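Greenberg Library Consortium
Member Services Help Desk
Ticket 455: Thumbnails missing and captions misassigned after catalog migration

Status: Resolved, monitoring
Priority: 2
Opened by: Yolanda Ferreira, Digital Collections
Assigned to: Otis Tran, Application Support
Component: Skanetti catalog, image import
Last updated: 31/12/2025

Summary of the issue

Following the migration of the public catalog from Drulton to Skanetti, staff in Digital Collections reported that a portion of item records displayed a gray placeholder in search results. The full-size image opened normally when the record itself was selected. In a smaller group of records the image appeared, but the caption belonged to a different item. The fault was observed in the staff view and in the public view, and in every browser tested.

Initial report (Yolanda Ferreira)

The natural history and teaching materials sets are affected. The local maps set is not. I have cleared the browser cache and signed in from a second workstation with the same result. Two instructors have already asked why their course links lead to the wrong captions, so a workaround would be appreciated if a full correction will take time.

Response (Otis Tran)

Thank you for the report. The placeholder has been reproduced on the test server. The import log shows 109 records with the warning "derivative not found." All of them entered Drulton through the bulk upload form. Records that were keyed in one at a time show no warning. I am requesting the original export file from Sendeteo, the hosting provider, so that file names can be compared on both sides.

As an interim measure, please direct instructors to the permanent record link instead of the search results page. The full-size image is not affected there.

Response (Otis Tran)

The export file has been received. Drulton stored file names in mixed case and permitted spaces. Skanetti converts names to lowercase on import and replaces each space with an underscore, but the job that builds the thumbnails was still looking for the original names. It therefore found nothing and wrote the placeholder. The full-size images were matched by record number, and for that reason they were not affected.

The caption problem is separate. The caption table was exported in title order and the image table in accession order. Where a record carried no accession number, the import tool paired the rows by position.

Steps taken on the test server:
Stopped the nightly index job.
Exported the caption table again, sorted by record number.
Turned off the "match by position" setting under Import Options.
Rebuilt the thumbnails for the teaching materials set only.
Restarted the index job and ran it by hand.

The rebuild completed without warnings. Digital Collections is asked to review a sample of records before the same steps are applied to the live catalog.

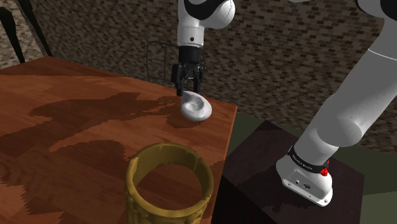

Computer rendering: white spiral shell beneath a black two-finger gripper, with wooden table.

Review (Yolanda Ferreira)

The first record in the sample is correct. Before the rebuild it carried the caption for a county road survey. I have compared the remainder of the sample against the paper accession register and found 4 records that still need attention. In each case the accession field contains a note in place of a number — "see donor file" and similar wording. I will supply the correct numbers by separate message.

Please also confirm whether the alternate text used by screen readers is drawn from the caption table. If so, it will have been wrong as well, and the accessibility office should be informed.

Response (Otis Tran)

Confirmed. Alternate text is copied from the caption table at the time of import and is not refreshed when a caption is edited later. I have added a step to copy it again after the captions are corrected. Kristine Sarmiento in the accessibility office has been notified.

Change approval (Ansel Crenshaw, Systems)

Approved for the live catalog outside public hours. A full backup must be completed and verified before the index job is stopped. The Drulton server is to remain available in read-only form until May. No further bulk uploads should be made until this ticket is closed.

Resolution (Otis Tran)

The backup was verified and the steps listed above were applied to all migrated sets. The accession numbers supplied by Digital Collections were entered before the captions were loaded. The import log now shows no missing derivatives, and alternate text matches the captions in the records tested.

The naming rule has been added to the bulk upload instructions: lowercase letters, numerals and underscores only. Departments holding files under older names do not need to rename them, as the thumbnail job now applies the same conversion as the import tool.

Follow-up

Cletus Thibodeaux in Cataloging will review records that have text in the accession field — a report for this purpose has been saved under Shared Reports. Any further placeholder or caption error should be added to this ticket with the record number and the name of the set.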